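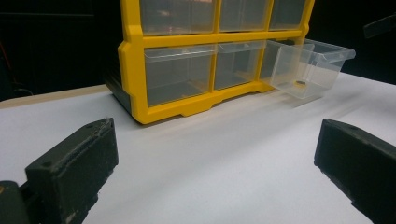

Clear plastic drawers in a yellow organizer.

Small red stars flare more often than expected, Skindis survey finds
11/08/2021

If you have ever stepped outside on a clear night and wished you could pick out one of our nearest stellar neighbors, chances are you were out of luck, and the weather had nothing to do with it. Most of the stars close to us are red dwarfs, little cool things that give off so little light that not a single one can be seen with the naked eye. They have a reputation for being quiet company. A new set of results from the Skindis survey suggests that a good many of them are anything but.

The survey, run from the observatory on the ridge above Tukside, followed 1000 red dwarfs with a 24-inch telescope, coming back to each one night after night and taking its brightness every few minutes. Of those stars, 491 were caught flaring at least once. More surprising to the team, 211 of them flared two or more times in a single night, a habit that had mostly been linked with very young stars.
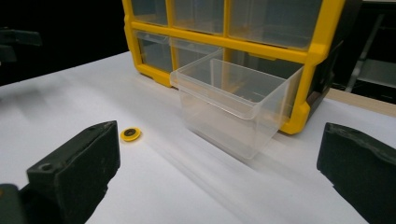

Yellow parts cabinet on a white tabletop.

A flare happens when the tangled magnetic field near a star's surface snaps into a simpler shape and lets go of a great deal of energy at once. Our own Sun does this too, and when it does we sometimes get lovely northern lights for our trouble. On a red dwarf, though, the star is so dim to begin with that a good-sized flare can double its brightness for a few minutes before it fades away again.

The Skindis astronomers had gone in expecting the older stars on their list to have settled down. Stars spin more slowly as they age, and slower spin usually means a weaker magnetic field and fewer outbursts. That held for the larger red dwarfs. Among the smallest ones, the drop was much gentler, and some stars thought to be older than the Sun were still popping off like corn in a pan.
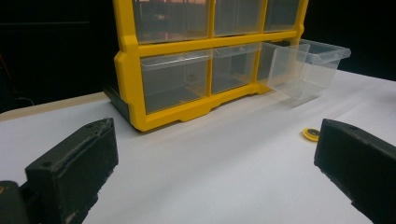
Two rows of clear drawers, with yellow dividers between them.

All of this matters a great deal to anyone hoping to find a pleasant planet out there. Because red dwarfs are so cool, a world has to huddle in close to stay warm enough for liquid water, and that puts it right in the line of fire. Repeated flares could wear away an atmosphere over time, although a thick blanket of air or a strong magnetic field of the planet's own might hold up reasonably well. The survey did not look for planets, and the team is careful to say that it can't settle the question.

Colleagues at the Marquez Institute have already started comparing the Tukside measurements with X-ray readings of the same stars, and a second telescope at Stostov is due to join the survey next August. With two sites on different sides of the world, the astronomers hope to follow the busiest stars right around the clock. 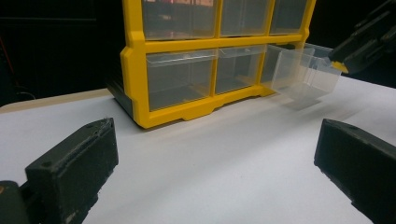 The lower drawers of a yellow organizer with a dark side panel.

The full list of flaring stars has been posted on the Skindis website, along with the light curves, and is free for anybody to download.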